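Flurkier Blog Planner, undated edition

The Flurkier is a paper planner for people who run a personal blog around a job, a family or a patchy few months. The pages carry no dates, so you can put it down in September and pick it up when you're ready without a run of empty weeks behind you.

What's inside
Monthly overview with room for post titles
Weekly spreads, six lines per day
Draft pages, ruled, with a margin for links and photo notes
A "back after a break" page for planning an update post
Comment and email log
Pocket inside the back cover

Details
Cover: grey cloth over board
Binding: sewn, opens flat
Paper: cream, suits fountain pen
Item number: 578
Pages are perforated in the draft section only.

The weekly spread was redrawn for this edition by Csenge Vincze. The old one had a column for daily page views, and most customers left it blank. That space is now part of the notes area.

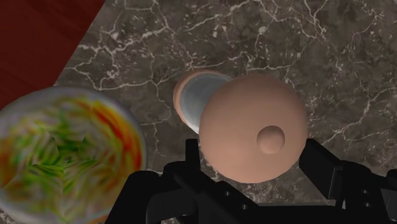
Draft pages are set out for one post each. The top third is for the title and opening lines, and the rest is ruled for the body. Food bloggers tend to use the margin for a shot list, with short entries such as "bowl of food on the left, domed lid, dark stone counter, from above", and it is wide enough for that without running into the text. There are 60 draft pages in each planner.

Refill draft pads are sold separately and fit the back pocket. Orders are packed at our Tretville shop. For bulk or club orders, email Aqeel Bukhari through the contact page.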